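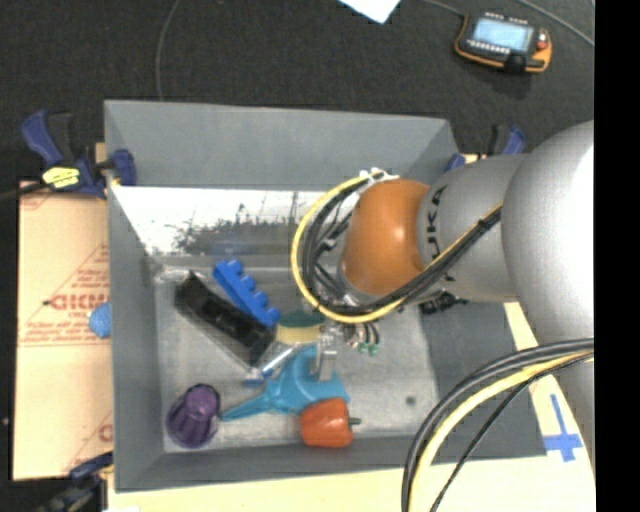 From: Niamh Madigan
To: floor-and-returns list
Date: 26/12/2023
Subject: Re: picking cell, what happens to the returns bench

Quick one between shifts, sorry for the typing.

Enda Kavanagh wrote:
> Can somebody tell us straight what the plan is for the bench
> people once the arm goes to two shifts? Pirkine told us in
> September it would be "mixed goods only." Mixed goods is all
> we do. Everything out of the Conneely returns is mixed.
> Also who clears it when it stops? Last week I was
> called over 4 times in one shift and my own totes just sat.
> Nobody is writing that time down anywhere.

Enda, fair. Taking it in order.

Hours. No cut to bench hours through the trial, I have that in writing from Pirkine and will forward it tonight. After the trial, don't know. Asked twice. Will ask again.

Mixed goods. Yes they mean our stuff. Toys, kitchen sponges, bricks, the odd vegetable, all in one gray bin and the arm goes in for them one at a time. Clear wrap and thin shiny things are the ones I'd keep for hands, my view, and I've told Dukance so. Soft items same. They want a list from us of what should never go in. Please send me yours, you all know this better than they do.

Stops. You're right and it has to be logged. From the next shift, every call to the cell goes on the sheet, start and end time, your initials. If it takes you over 15 minutes your tote target drops for that shift. Latedora signed off on that part so hold them to it. Don't just absorb it.

Who touches what. Only people who did the pendant training put a hand in that bin, and only with the arm stopped. I know it's quicker to reach in and grab the thing. Don't. If no trained person is on, it stays stopped and thats their problem, not yours.

Training: two of you from the bench so far, I want more. It's paid at the higher grade, and if the job is going to be minding this thing then the grade should come with it. I'd rather have our own people on it than someone sent from Dukance who has never sorted a return in their life.

The 955 figure going around is what the bench cleared in a good week before the trial. It's not a target for the arm and its not a target for you. Whoever put it up on the board please take it down.

What I still dont have: noise numbers, the break cover plan, anything on what happens to the evening people.

Have to run, truck's in. Reply to the list please and not just to me.

Niamh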